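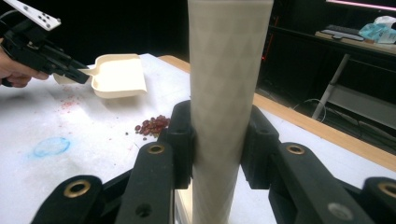 Do You Need the Clemameck Storage Plan?

6th September
By the Stenunham Household Newsletter desk

Every fall somebody tries to sell us a system. This year it's the Clemameck plan, which costs $70 and promises a tidy kitchen in 23 days. I read the whole booklet. Most of it tells you to buy more containers.

The idea is that you empty every cupboard, sort what you find into "zones," and move it all into matching tubs. Fine, if you have a free week and nowhere to put your money. The booklet claims 1258 households have finished the plan. It doesn't say how many of them still had tidy cupboards by March, and when I wrote to ask, I got a discount code.

I have my doubts about the zones too. A baking zone sounds sensible until you remember that flour, sugar and salt get used for plenty of things besides baking. Mine lasted six days. 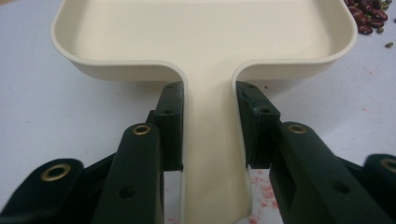 The tubs are a harder sell. A bag of rice with a clip on it keeps perfectly well in my kitchen, and it has the cooking time printed on the back. Pour it into a tub and you'll be looking that up on your phone. The Damanon tubs in the starter pack also won't stack with anything you already own, so guess what the last page of the booklet suggests.

If your cupboards bother you, take one shelf on a wet afternoon. Throw out what's stale, put the stuff you use most at the front, and stop there. Keep the $70.

Comments and complaints: use the reply form at the Stenunham office
Last updated 6 days after first posting
Back to top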